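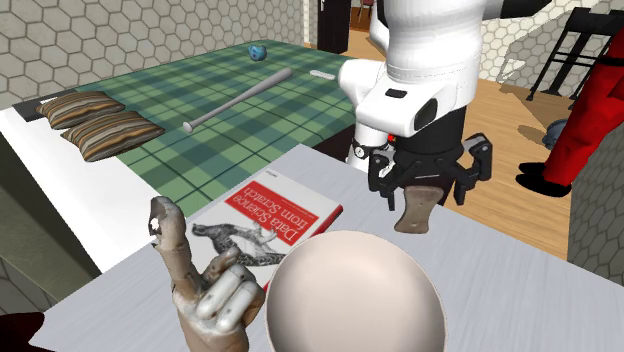

Sim bench, October, evening

Goal tonight: get the Hekura grasp loop to run end to end in sim before anyone bolts the real arm back on the bench. Bedroom map is loaded, white arm, black gripper, small brown block as the target. Block is between the fingers just above the tabletop in the view I saved. Good enough to start logging contacts.

Clutter stays in. The book (Data Science from Scratch) is lying flat on the table and the planner has to treat it as an obstacle, not as table. Last build merged the two into one slab and the approach height came out wrong. Split the collision meshes, reloaded, ok now.

Masta config

- physics step back to the old value, the new one made the fingers buzz
- episode cap 2151 steps
- grip force limit lowered twice, wrote the final number on the whiteboard, copy it to the repo!!
- seed 686 for anything we want to compare

Seed 686 is the one that used to throw the block sideways at first contact. Ran it 8 times after the force change. Six clean closes, two where one finger touched early and the block turned. Did not save the contact log on the first of those, my fault, logging flag was off. Second one is in the Drusa folder.

Early touch looks like a centering problem to me - gripper frame offset is probaly still the one from the old fingertips. Checked the file, yes, old fingertips. Changed it. Have not rerun yet.

Hand in front

The tan and gray hand (index finger up, rest curled) is close to the near side of the table and so is the big off-white dome. Both block a lot of the lower view. For scripted grasps no problem, we read block pose straight from sim. For the camera-only version it matters, detector loses the book corner and then guesses. Want a second viewpoint from higher up before we train anything on this. Put it in as view B, no tuning done.

Textures

Hexagon wall tiles are eating memory, same as the plaid on the bed. Dropped both one level. Loads faster, didn't time it. Shared machine was also running the Hồ print slicer so timing would be junk anyway.

To do

- rerun seed 686 with new offset
- then batch, up to 200 seeds, overnight if the machine is free
- randomize block yaw, small range first
- book: try it rotated, try it closer to the block
- move the figure in red pants further from the arm base? reach check flags it on wide swings only. leave for now
- real bench: fingertip screws still loose, need thread locker, the blue one not the red

Left the sim paused on the shared desktop, pls dont close it - offset change isnt comitted yet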